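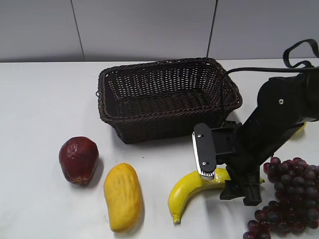 Remedios Ambrosio wants to know why we are bothering with the old steering gear on Lidia at all, when a hydraulic set could go in before the first passengers in June. Fair point, and I said I would write the reasons down.

June, 7.30 a.m. start

The chain run is original to the design, which the drawings date to 1861. The hull is much newer but whoever built her copied the layout faithfully, quadrant and all. The river licence for the Savunero trips describes her with chain steering. Change it and the survey starts again from the beginning. Fashola could not fit us in before the autumn, so that settles it for this season.

Port side chain came off first. Wear is worst where it passes the after sheave. Two links well down on the rest, so that length is scrap. Starboard side better, cleaned with paraffin and hung up. I have marked the top end with red tape. Please leave the tape on.

Sheave pins: both scored. Angelica Cabrera turned a new pair from the bar left over from the davits. Good fit on the after one. The forward one binds past half a turn and will need easing.

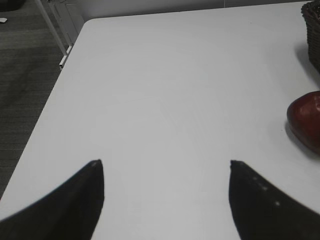 Fig. 2. White table, grey carpet.

Wheel to quadrant, tried with the after pin in and the forward sheave bypassed. Turns lock to lock without catching. There is still slack at the wheel, more than I would like for coming alongside with 80 people standing on one side to look at the landing. I took up the bottlescrew until the slack halved, then backed it off a touch — the wheel had gone stiff.

Grease. The Jernel tin says to regrease every 1000 hours. We won't get near that on the river, but silt gets into everything, so I would do it at the end of each trip regardless. Wipe the old off first. Last year it was just piled on top and had set like putty under the guard.

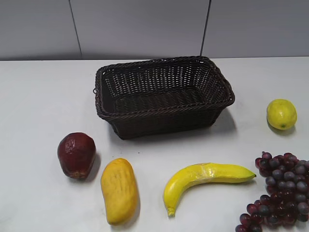
The guard itself wants a new hinge on the inboard side. At the moment it lifts off completely and gets put down wherever there is room, usually the companionway. Brass hinge if there is one in the drawer, otherwise I'll order.

Still to do:
Ease forward pin and refit
New chain, port side, same pitch as the old
Hinge for guard
Check the rudder stops with someone in the dinghy
Copy the bottlescrew setting into the boat's own book

Remedios has the key to the chain store. Stopped at 4 p.m. with the starboard chain still off and the wheel lashed.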